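Handling Rules for Cloth-Folding Demonstrations
Student project report, Nemdale, April 13, 2022

Our project wrote 4 rules for collecting folding demonstrations with handheld grippers. The draft we inherited from the Sisodia project ran to 63, and following it left little time for folding.

Rule 1. Grip a fold, never a single layer. A fold gives the fingers something to close on. 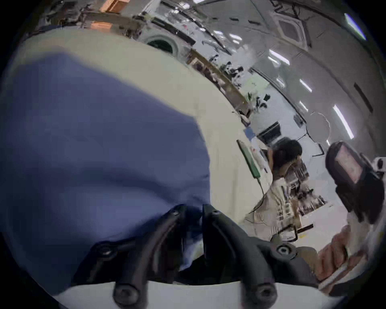

Rule 2. Two grippers, opposite edges
Lift both sides together and keep the jaws level – or level enough that the sleeve stays off the table. Our first wording said "smoothly," a word everyone agreed with and no two people did the same way.
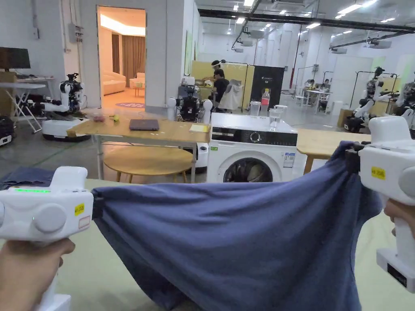
Dinesh Kushwaha objected that level jaws are a habit, and that a rule ought to be something a checker can fail you on. We added a pass/fail line to the log sheet. He has since failed two of us.

Rule 3. Keep the next operator's garment out of the working area until the current take is closed. This is the rule we broke most. 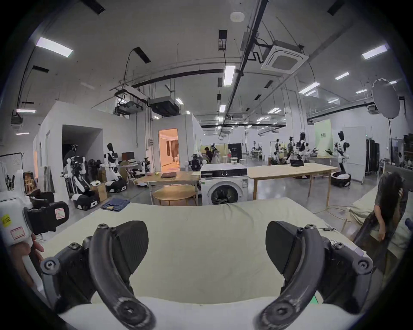

Rule 4. Start from a known state
The garment lies flat between the fingers before recording begins. We threw out 157 takes in September for ignoring this, most of them mine.

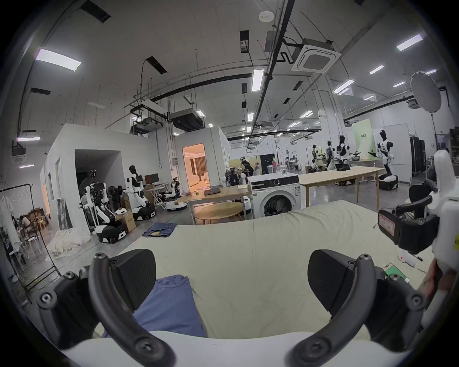 A take that starts badly can still end in a beautiful fold, and the temptation to keep it is strong. The rule says delete it anyway.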